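12/1/20

My son has decided that he is going to marry a lighthouse.

He's four, so there's time for him to come around, but at the moment he is very firm about it. We were in the bath (he was in the bath, I was on the closed toilet lid with my coffee) and he asked if I was married to Daddy. Yes, I said. He asked if Grandma was married. Yes, to Grandpa. He thought about that for a long while and poured a cup of water on his own head. Then he told me he was going to marry the lighthouse at Stotdale, and that I could come.

I asked if the lighthouse knew. He said not yet!

We were out in Stotdale two summers ago for my cousin's wedding, when he was barely talking, and I would have bet money that he didn't remember a thing. He slept through the ceremony. He threw up on the rental car. But apparently the lighthouse made an impression, and now it comes up at breakfast, and in the checkout line, and once very loudly while I was on a work call. His sister, who is seven and has a strong sense of how the world is run, told him you can't marry a building. He said it wasn't a building, it was a lighthouse. She came to me for a ruling and I hid in the pantry and ate crackers.
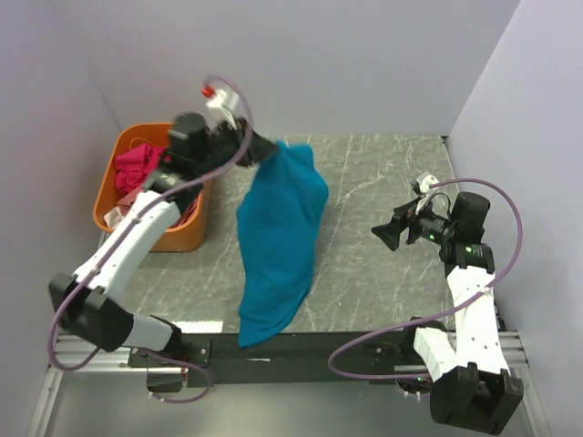
Anyway, the wedding plans have been coming along. So far we have a guest list, which is everyone in his preschool class except one boy who bit him, plus our cat, plus Heloísa Bastos from next door, who gives him grapes over the fence and is therefore family. I told Heloísa she was invited and she asked what one wears to marry off a child to a lighthouse. I said stripes, probably. She said she'd have to look in the back of the closet.

The food will be noodles. There will be a cake, and the cake will also be noodles.

The ring has been a problem. He wanted to know how big a lighthouse's finger is, and I said I didn't think it had any, and he looked at me like I was being difficult on purpose. My husband - always helpful - said they could use a hula hoop. So now there is a hula hoop leaning in our hallway that we are not allowed to use for hula hooping, because it's the ring. I have tripped on it more than once in the dark, and I have said words in front of it that shouldn't be said in front of a wedding ring.

What gets me is how far the questions go once he starts. Will the lighthouse come and live with us? (No, sweetheart, it's too tall.) Then will he live there? Who will cut up his apples? At that one his chin started to wobble, and mine did too, a little bit. I told him I'd drive out every morning and do the apples. It's 367 miles. I looked it up after he went to bed.

He seemed satisfied with that. His sister wanted to know if she could have his room.

The date is set for January, or his birthday, or tomorrow, depending on when you ask him. Last night when I was tucking him in I asked what he liked best about the lighthouse, and he said it stays on when it's dark. Then he asked for water, and the other blanket, and more water, and I didn't get downstairs until after nine.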